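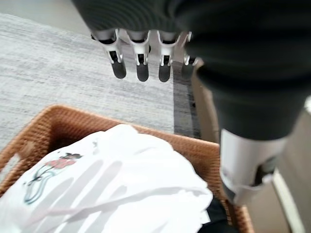

8/24/21

Finally did the front room today. I'd been putting it off since we got the keys, mostly by shutting the door and pretending we lived in a smaller house, but Leif rang last night to say she's coming down from Bradton and staying two nights, and she's the sort of guest who opens doors. So up I got, cup of tea, old trackies, radio on, away we go.

First job was the rug. I am still so pleased with that rug! It's grey, but the good kind of grey, all streaky with white and darker bits running through it, so crumbs don't show and neither does whatever it is I walk in from the garden. And it's got that charcoal stripe down the side which makes it look like it cost a lot more than it did. Baltasar wanted the plain one. I won that round, and I've only brought it up every second day since.

Trouble is it had never been down properly. It got dropped on the floor the day we moved in and furniture went on top wherever there was space, so it's been on a lean ever since, and once you've seen a stripe that isn't straight you can't un-see it. I shoved the couch back with my bum, hauled on one corner, walked round and hauled on the other, stood in the doorway, squinted, went back and did it all again. Then I vacuumed it the wrong way and had to vacuum it the right way. The floor's so pale in there that the dark edge really stands out, which is lovely if it's straight and drives me mental if it isn't. It's straight now. I think. Will check in the morning with fresh eyes.

Then the basket. The wicker one, the rectangular one, the colour of a milky coffee that's been made a bit strong. I bought it at the Arnham market years back for picnics (we have been on one picnic) and it's been a dumping ground in every house since. I parked myself on the floor next to it and went through the lot. One glove. The good scissors!! Which I had accused Lahcen of borrowing, and he'd been very gracious about it, so now I have to ring him and eat crow. The manual for the Plilten heater we left behind at the old place. A birthday card I wrote to Kyung-hwa last November and never posted, with the stamp already on it and everything. I might just send it to her this year and see if she notices I've spelled out how old she's turning.

Also the receipt for the couch, $925, which I'd remembered as being a fair bit less. I put it in the drawer under the takeaway menus where Baltasar won't come across it. He remembers it as $595, and he is happy, so let him be.

I gave the wicker a going-over with the old paintbrush to get the dust out of the weave, which is a fiddly, sneezy sort of job but I quite like it. You get into a rhythm along the rim. Mum used to do hers with a toothbrush on the back step and I could hear her humming the whole time I was at it. Had a bit of a moment there, to be truthful. Put the kettle on again.

Anyway the new rule is that the basket's for throws and Leif's pillow and NOTHING ELSE. No mail, no chargers, no single gloves. I told Baltasar this at lunch in my serious voice and he nodded and I'd give it a week.

Could not decide where it should live. Tried it beside the couch, where you'd trip on it going to the loo in the dark. Tried it under the window and it looked like it was waiting for a bus. It looks best on the rug, that warm brown against the grey, so that's where it's going for now, and if Leif stubs her toe she can take it up with the management.

Demetrio popped in around three to return the ladder and stayed up to 2 hours, as he does. He had a look at the room and said it was "very tidy", then asked if we were selling. He reckons there's a bloke at Iglesias who'll re-line old baskets with cotton for hardly anything. I said I'd think about it. I don't really want it lined, I like seeing the weave, but he'd gone to the trouble of writing the number down for me so I took it. Then I very nearly dropped it in the basket. Day one!

Still to do: wash the spare sheets, find the other glove, ring Lahcen, get milk and something nice for tea. Leif said she's off bread but she said that last time and ate most of a loaf standing up. I'll get two.

Back's sore. Bath, then bed.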